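Cold wall in back bedroom, paint or insulate first?

Rirkance Home Forum > Walls and Ceilings

trillport_tom
We moved into a 1930s end terrace in April and the back bedroom has an outside wall that feels colder than the rest of the house. The previous owners painted it with something shiny and it's flaking near the skirting. I want to get it done before the baby's cot goes in there.

Two options as I see it. Strip it back, fill it and use a decent breathable matt. Or batten it out, put insulated board on and lose a bit of the room. A local firm quoted 948 pounds for the board, including skimming but not moving the socket. The wall is solid brick, no cavity.

Has anyone done one or the other and regretted it?

Ekkachai Suwannarat
I boarded mine. The room holds its heat much better and I'd do it again. Get the socket moved at the same time, as doing it later means cutting into new plaster. I paid 70 for mine, but that was a friend of my brother's.

dampdora
Please find out whether the wall is damp before anyone covers it. Flaking near the skirting on a solid wall is often ground level too high outside, or a leaking gutter joint. If you board over that you won't see it until the skirting rots. Go outside when it's raining hard and look.
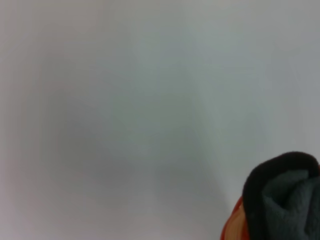

Also check what's against the wall on the other side. Ours had a raised flower bed heaped up against the brick. We dug it out in spring and left the wall alone all summer, and the flaking stopped. Cost us a weekend and a sore back.

trillport_tom
There is a flower bed. It comes up to the third course of bricks or so. I hadn't thought of it as a problem because next door has the same.

dampdora
Then next door may have the same flaking. Dig it out.

Orkiris
I disagree with boarding at all on solid brick. People stick foam board up, leave a gap somewhere, and the moisture in the room ends up behind it. Lime plaster and a mineral paint let the wall dry out. It's slower and it isn't cheap, but the house was built to work that way.

Ekkachai Suwannarat
Mine has been up for 7 years with no trouble. If the joints are taped and the board is sealed at the edges, the room air can't get behind it. The bad ones are bad fitting.

Orkiris
You can't see behind it, so you don't know.

Ekkachai Suwannarat
I took a section off last year to run a cable. Dry.

Orkiris
Fair enough. I'd still not do it on a wall with soil against it.

Thongchai Ratanaporn
Plasterer here, though I mostly do ceilings now. You're both right in a way. Sort the outside first, then leave the inside bare for as long as you can stand it. A solid wall takes months to dry. Whoever quoted 948 should have asked about the flower bed, and if they didn't I would get another price. Near me that job with a proper edge seal and the socket moved is closer to 1,000.

On the paint, scrape off whatever is loose and don't bother with stain block until it's dry. Vinyl silk on top of a damp wall will just come away again.

trillport_tom
They didn't ask. They were in the room for the length of a cup of tea.

The cot can go in with us for now. I'll dig the bed out and look at the gutter. Does the soil need to come down to a certain level?

Thongchai Ratanaporn
Two courses of brick below the damp course, if you have one. Look for a line of slate in the mortar. Fill the strip with gravel so the rain doesn't splash up.

srisuk_lane
Following this, I've got the same wall in the same sort of house. Did you use a meter on it, Tom? Mine says red everywhere, including the internal walls, so I don't trust it.

dampdora
The cheap ones read salts as well as water. Compare a high spot with a low spot and ignore the colours.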